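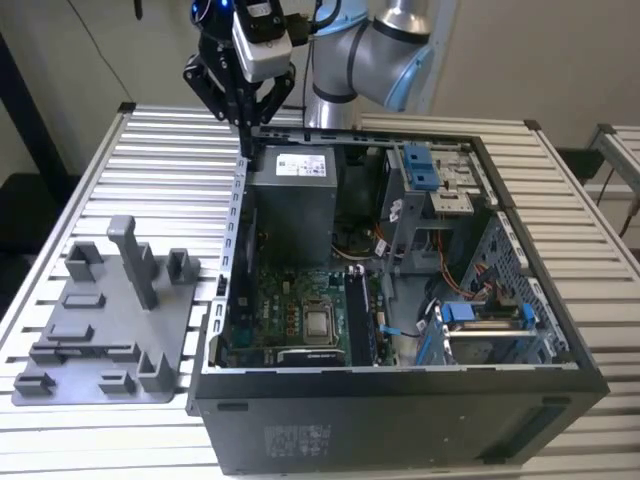 Cell 1, old tower on its side, panel off, gripper over the rim at the power supply end.

2026-05-27, bench notebook, budget page

Volodymyr wants the shopping list for cell 2 before the June order goes in. I said I would write down what I'd buy again and what I wouldn't, with the teardown work in front of me so I don't get carried away. I got carried away anyway, see the vision section, crossed out.

Total we have: $2,267. The arm comes out of a different pot, already approved, so don't add it here. I did that on the first pass and frightened myself.

Fingers. The two-finger gripper stays. Flandel quoted us for a three-finger one and the salesman was very good company on the phone. But the jobs in these cases are latches, cable plugs, memory and drive trays, and I can't name one where a third finger would do anything except find the edge of the chassis. Spare fingertips instead, one full set from Kevow, $265. We go through tips faster than Liudmyla's original plan allowed for. Her plan allowed for none.

Wrist camera. Same model again, $333. I'd looked at a nicer one from Druvton. Nicer one is also longer, and clearance over the drive bays is already something we discuss with raised voices. Same model.

Cable for the camera. Please can we buy the right length this time. Ours goes up off the wrist and we've been adding slack and taking it away again since the day it went on. Add one spare. $34 each, so $68 for two – cheaper than one more afternoon of me on a stepladder.

Table. Slatted aluminum again, from Yurchenko. Not glamorous, but everything bolts to it and small screws fall through the gaps, where they become the floor's problem. Need a tray underneath. Have needed a tray underneath for a long time. Waiting on the price; VY to call.

Fixture plate. Print in house, no line on the budget except filament. Liudmyla has the files. Changes before we print another:
- low clips along the edge: keep as they are
- tall post: shorten if possible, I keep catching my sleeve
- slots: leave in, even the ones we have no use for yet

Filament goes on the consumables account, which has not been checked by anyone in a while and I'm not volunteering.

Computers to take apart. Somebody will ask, so: zero dollars. The storeroom is full of them. What we should budget is the time to sort them. The ones with blue plastic latches and drive handles are a pleasure, you can tell the camera "find the blue thing" and go for coffee. The SATA cables are less of a pleasure. Orange and red, looped all over the middle of the case, and every loop a different shape from one machine to the next. If cell 2 is meant to do cables from the first week, as the plan says, then the plan should be read aloud in a meeting to see how it sounds.

Sum so far: 265 + 333 + 68 = $666. I didn't arrange that. Leaves $1,601 for the table, the tray and a second frame if Yurchenko is kind.

Not buying: vacuum cup kit (perforated metal everywhere, good luck), the long camera, the third finger.

Open:
- does the arm come with its own mounting plate? Quote says "optional," in small type
- LD to measure the doorway before anyone orders a table in one piece
- ask Kevow whether fingertips can ship with the camera or if we pay freight twice

VY, initial this when you've read it, and write your objections on the facing page in pen.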